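Fluvomano Workplace Services Certificate
Unit 4: Shared Tables and Common Items
Participant handout – Salem and Lesstead intakes

1,428 shares
17 comments

Last updated: June

4.1 Scope of the unit

Unit 4 concerns the care of tables used by more than one group in the course of a working day: project tables, tables beside whiteboards, and tables in open areas that adjoin a corridor. It does not deal with kitchens, which are covered in Unit 6, or with assigned desks, where the responsibility of the occupant is set out in the site agreement. Participants should have completed Unit 2 (Walk-through and Recording) before attempting the exercises.

A shared table differs from a desk in one important respect. At a desk, an object that has been left out can be presumed to belong to the person who sits there. On a shared table no such presumption is available, and the person resetting the room must decide what to do with each object on the strength of what the object is and how it has been left. Much of the unit is taken up with that decision.

4.2 Terms used

Fixture. Furniture and equipment that belongs to the room and appears on the room card. Tables, chairs, whiteboards and noticeboards are fixtures.

Common item. A small object that may properly remain on the table between uses, such as a coaster.

Stray. Any object not on the room card whose owner is not present. A stray is not rubbish. It becomes rubbish only by the procedure in 4.6.

Consumable. Food, drink, or a container intended for either. Aerosols and cleaning products are not consumables and are recorded separately, even where the container is of a similar shape and colour.

Reset. The return of a room to the condition described on its card.

4.3 The mixed table

Most tables encountered in practice are mixed. Drinkware, packaging, reading matter and small equipment are found together, and their arrangement says little about who put them there or when. The worked material in the unit uses a black table in front of a mobile whiteboard. The objects of interest are a white mug with yellow on it, a red coaster, a blue box, and the smaller articles toward the back.
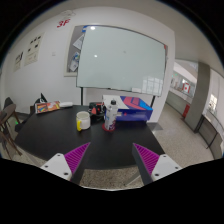 Participants frequently begin by lifting the nearest object. The unit requires that the table be read first, from a standing position at its near edge, and that nothing be touched until the reading is complete. The order of reading is left to right, then front to back. A reading should take less than a minute for a table of ordinary size.

During the reading, the participant notes the following on the table sheet:

a) fixtures that are present, absent or out of position;
b) common items;
c) drinkware, open or closed;
d) boxes and cases, open or closed;
e) papers and publications;
f) small articles that cannot be identified without handling.

Category (f) should be used freely. A participant who writes "small dark article, centre rear" has made a correct entry. A participant who guesses, and writes "camera" for what proves to be a hole punch, has made an incorrect one, and the error will be carried into the Ivport log and from there into any enquiry by the owner.

4.4 Furniture and surroundings

The table is read before the room, but it is not reset before the room. Chairs come first. Chairs of different makes are common in open areas, where wooden seats are brought in from one group and office chairs from another, and the room card states which of them are to remain. Chairs that remain are pushed in to the table edge. Chairs that do not are returned to the place shown on the floor plan and are not stacked unless the card permits it.

Noticeboards are checked for loose paper only. Participants are not to remove, straighten or re-pin notices. Whiteboards are cleaned where the writing is plainly finished with and no "keep" mark has been made. A clean whiteboard needs no attention, although the marker tray should be looked at. Side tables are treated as separate tables and receive a sheet of their own – a point on which marks were lost at both sites last term.

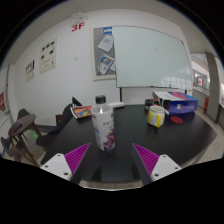

Floor-level items are recorded after the chairs have been moved. Indicator lights on power boards and chargers are noted by position. Participants do not switch off or unplug anything at floor level unless the card instructs them to do so.

Where an open area gives on to a corridor, the opening is kept clear across its full width. Objects standing in or beside the opening are recorded even when they appear to belong to the corridor, and the entry is marked "adjacent" so that the corridor team can match it with theirs.

4.5 Placement rules for the tabletop

Once the furniture has been dealt with, the tabletop is reset in accordance with the rules that follow. They are listed in order of priority, and an earlier rule prevails over a later one.

Rule 1. Liquids are kept away from paper. A mug or bottle that may contain liquid is moved at least one forearm's length from any document. If the table is too small for this, the document is moved instead.

Rule 2. Nothing overhangs. Papers resting on a box are squared to the box. If they are larger than the lid they are transferred to the table, in the same order and the same way up.

Rule 3. Closed boxes stay closed. A box with an open flap may be closed if it can be done without force. The contents are not inspected.

Rule 4. Coasters are used. A coaster found empty beside a mug should have the mug placed upon it. Where there are more mugs than coasters, the fullest mug takes precedence.

Rule 5. Publications are grouped at the rear of the table with the cover facing up. Flat articles of a similar size may be placed with them but not inside them.

Rule 6. Category (f) articles are left where they were found, unless they are within a hand's width of the edge.

The rules are deliberately modest. A participant who has applied all six will have moved very few objects, and the owner of any stray should be able to find it at a glance. Tidiness in the ordinary sense, with everything lined up and the surface bare, is not the standard being assessed in this unit.
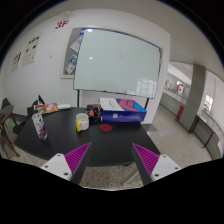
One participant asked whether the papers should then be moved every time, given that a group which has left its pages on top of a box may well have done so on purpose, as a way of keeping the two together. The point was accepted in part. Where papers and a box appear to have been left as a set, they may be kept as a set, provided that Rule 2 is met, and the sheet should carry the words "kept together". The same participant suggested that a coaster ought to be treated as a fixture. That suggestion was not adopted, as coasters do not appear on room cards at either site.

4.6 Strays and the holding shelf

A stray remains on the table through the first reset. If it is still present at the second, it is tagged with the date, the room number and the initials of the person resetting the room. At the third it is transferred to the holding shelf and entered in Ivport under the description already on the sheet. The description is not to be improved at this stage, even if the person entering it knows better; a note may be added underneath.

Mugs are an exception. An unclaimed mug is taken to the kitchen at the second reset, washed, and shelved. Experience at Salem has been that an owner will look for a mug in the kitchen well before enquiring at the holding shelf.

Aerosols are also an exception and are removed at the first reset to the ventilated cabinet. Participants who are uncertain whether a tall capped container is an aerosol or a drink should look at the closure. A screw cap will generally have vertical ribbing for grip. If the closure does not settle the matter, the container is recorded as "capped container" and referred to the shift lead.

4.7 Recording containers with unfamiliar labels

Both sites receive products labelled in languages other than English, and participants are not expected to read them. They are expected to produce an entry from which another person could pick out the container among several. A satisfactory entry gives the material, the closure, the principal colours of the printing, and the position of the largest lettering. Characters may be copied by hand if the participant is able to do so accurately. They should not be described as "foreign writing", a phrase that has appeared on a number of submitted sheets and is of no use to the reader.

Emblems and small marks are included only where they are distinct. Fine print is disregarded unless the container is being referred under 4.6.

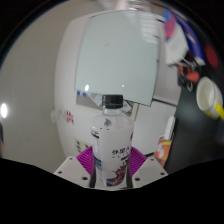

Figure 4.4 Plastic bottle, black ribbed screw cap, transparent neck. Large black characters on front (外星人); purple and pinkish graphic toward base.

4.8 Exercise and submission

Each participant is to complete a table sheet for one shared table at the home site, together with a second sheet for any side table in the same area. The reading is to be carried out twice, once before 9:00 a.m. and once after 4:00 p.m., with no reset between the two. Differences between the readings should be set out in a short covering note. The note should not speculate on who moved what.

Sheets are accepted on paper or through Ivport. Participants using paper should write in ink and strike out errors with a single line. A sheet with several neat corrections will be marked on the same basis as a clean one.

The covering note counts toward the written component of the certificate, for which the overall limit is 3,000 words across all units. Participants who have already used most of the limit in Units 2 and 3 may submit the note in point form.

Blank table sheets are kept with the room cards. Participants at Lesstead should collect theirs before the Unit 5 session, which begins with an exchange of completed sheets.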